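The third time the left gripper went silent

I work on the hardware side of a small project we call Gament. We use hand-held grippers to record how people do ordinary things in a room, and later a robot arm learns from the recordings. My part is cables, clocks and batteries, so when a session is lost, usually the trail ends at my desk.

In December we lost a big part of one. We had planned 600 short recordings at the Itasholm room, all of the same kind: two hands, two grippers, one table lamp, small movements on a white desk. When I checked the files in the evening, 40 of them had a left gripper that did not move at all. The video from the left side was fine. The position from the left side was one straight line, from the first second to the last. 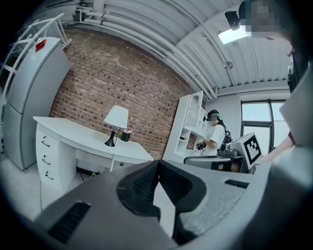 The Itasholm room, from one of the grippers.

My first idea was the markers. Each gripper carries a cube with black and white squares, and the system finds the hand by these squares. Daylight comes in by the large window, and I believed the light was too strong on one side of the cube. I spent a whole afternoon on this idea. I changed the exposure, I closed what could be closed, I recorded nine tests, and all nine were good. Then I put everything back as it was, and the tests were also good. So the light was innocent, and I had lost an afternoon.

My second idea was the person. I am a little ashamed of this one. I thought that somebody held the left gripper in a wrong way and covered the cube with the fingers. But the cube was clear to see in the bad recordings, I could read the pattern with my own eyes.

What I should have looked at first was the green light. Each cube has a small green indicator, and we all learned to trust it. Green means ready, so we start. But green on our cubes means only that the cube has power. It says nothing about whether the position data arrives at the recorder. I wrote this firmware two years ago and I had forgotten my own decision.
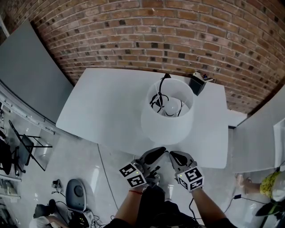
The real fault was in a connector. We use long cables on the floor, and when a person steps back from the table, the cable is pulled a little. The connector from Jirkton has a lock that must click, and on one cable the lock was worn. It stayed in the socket but lost contact on the data pin for less than a second. The power pin is longer, so the power never stopped -- and the light stayed green. The recorder, after such a short break, did not ask for new data. It repeated the last good value until somebody restarted it.

It is this last part that worries me more than the cable. A cable breaks, this is normal. But a program which repeats an old number and does not complain is dangerous. On the Adeleke arm, where we play the movements back, an old position can mean that the arm stands still and then jumps when the new value comes. We had one such jump in the autumn. It was small, the arm hit only the edge of a box, and I wrote it down as "unknown". Now I think I know it.

What I changed:

The recorder stops if a position is older than 20 milliseconds, and it makes an ugly sound.

The green light blinks when there is power but no data connection. Steady green is for both.

The arm refuses to start from a recording where one hand is perfectly still for the whole time. A human hand is never perfectly still.

The worn cable has red tape on both ends and lives in my drawer. I also want to fix the cables to the table leg, so that the pull goes to the leg and not to the connector, but for this I still search for a clamp which does not scratch the paint. If you know a good one, please write in the comments.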